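3.2 Folding surface and the striped items

Most of the folding was done on a wooden table with a white sheet laid over the middle of it. We tried bare wood first (pilot, April, not reported) and dropped it. Knitted cotton slid about too much and people kept stopping to pull it back. The sheet gave some grip and also a visible area to work in, although no one was told to keep inside it. Basket stayed on the table in all cases, within reach of one hand. Where exactly was left to the participant, see 3.4.

Garments came from the Hollis set, 49 items, all washed once before use and all adult sizes. Plain, printed and striped. The striped ones turned out to be the intresting group and this section is mainly on those. Two household routines were compared, "fold to shape" (make a rectangle, any rectangle) and "fold to line" (use the pattern or a seam as a guide). Wording of both is in the Pistura booklet, Appendix B. Thibodeau and Lavoie read the instructions aloud, same text each time.

With horizontal stripes the fold to line routine is easy to explain. Stripe goes on stripe. If the fold is crooked the bands run off at an angle and the folder sees it at once. With plain items there is nothing to check against except the hem, and hems are not always straight after washing. What we had not planned for was the top edge. People lined up the bottom with some care and then left the top as it fell, so a parcel could look neat from one side and lumpy from the other.

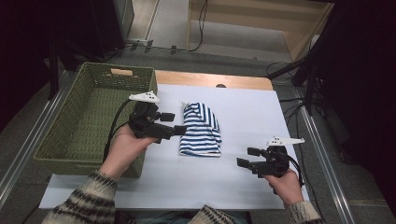
Figure 2. Navy and white striped garment, folded, on the white sheet. Bottom edge straight, top edge folded over and slightly crumpled. Green woven basket at left.

Figure 2 is typical of what we mean by a "soft top". The outline is still near enough a rectangle and would pass under fold to shape. Under fold to line we scored the lower edge as met and the upper as not met, as the cloth rises to a rounded peak towards the left. Caron and Sandhu scored separately and then compared. Disagreements were nearly all about soft tops, hardly ever about the bottom edge. The rule we settled on was simple: if the peak could be pressed flat with one pat and no refolding, score it as minor. Otherwise refold needed.

Scoring was by edge, 2 points for an edge met, none for not met, minor cases marked separately and left out of the totals in Table 3. A finer scale was tried by Negussie and gave the same order of items, so not kept.

Some notes on the basket. Open top, rectangular, so flat parcels go in either lying down or on edge. Soft tops cause trouble on edge, the loose part sags over the next item and the row leans. Lying down, less of a problem, but then only the top item can be seen. Participants who filed on edge at home (asked afterwards, Fakora questionnaire, item 2) complained more about soft tops than those who stack. Small numbers and we would not push this.

Sleeves and collars are delt with in 3.3. Towels not included, they are a different job.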